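The Drain Log

The pumping station at Cotonmont had been automatic for six years before the company put a night attendant back in it. The reason given in the letter was a discrepancy. The station lifted water out of the lower fields and passed it over the bank into the Parnent, and for most of August the meter on the outlet had shown more water leaving than the meter on the inlet showed arriving.

The difference was small. On the first night it was 80 litres. The attendant wrote it in the log, initialled it, and made tea.

The duties were set out on a laminated card. Read both meters at ten, at two and at six. Note the level in the sump. Start the standby pump once a shift and let it run for 3 minutes. Do not adjust anything. The pumps were Hiter units, reconditioned, and the card gave the maker's name in capitals wherever it occurred, as if it might be mistaken for something else.

By the second week the difference had reached 500 litres a night. A fitter came from Makhubela, changed the inlet meter for a new one, and sealed it with a lead tag. The new meter agreed with the old one. He then changed the outlet meter, which agreed with the one he had taken off. He left both old meters on the bench with the dates written on masking tape and asked for a signature.

The attendant considered the possible causes in order. Rain entering the sump was excluded, as none had fallen. Seepage through the sump wall would have shown as a rise in level with the pumps off, and the level with the pumps off did not move. Return flow from the river would have needed the flap valve to stick open – and the flap valve could be heard closing each time, a flat double knock that carried up through the floor.

That left the log itself. The attendant went back through it and checked the subtraction. It was correct on every page.

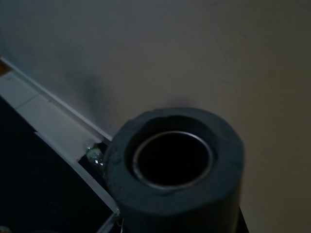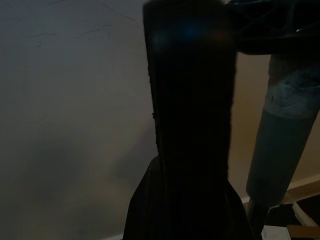
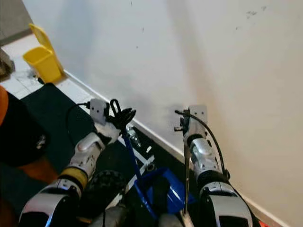
Air in the outlet pipe, the voice on the control room line said at two the next morning, would make a meter over-read, and had anyone bled it? The attendant said that it had been bled twice. The voice asked for the figure. The attendant gave it: 2,570 litres since ten o'clock. There was a pause in which typing could be heard, and then the voice asked whether that was the inlet or the outlet.

It was the difference, the attendant said.

The voice said that the difference could not be entered. The form had a box for water in and a box for water out, and would reject the record if the second was larger than the first. It had done so every night. The usual practice was to enter the same number in both.

The attendant asked how long this had been the usual practice. The voice thought that it had come in with the form.

After the call the attendant took the torch and went down to the gallery. The main pump was running. The water in the sump lay level with the second rung of the ladder, brown, with a skin of chaff on it from the fields. At the far end it went into the suction pipe without any sound. The attendant stood there until the pump stopped, heard the valve knock, and waited a quarter of an hour by the wristwatch. The water stayed at the second rung.

Then the valve knocked again, with the pump off.

At six the meters were read. The inlet had not changed since the pump stopped. The outlet had advanced by 80 litres. The attendant wrote both figures in the log, wrote the difference beneath them and ruled a line under it. On the company's form the attendant entered the inlet figure in the first box and the outlet figure in the second and pressed the key. The record was rejected. The attendant entered it again.

The day engineer's van came along the bank at ten past, with its lights on.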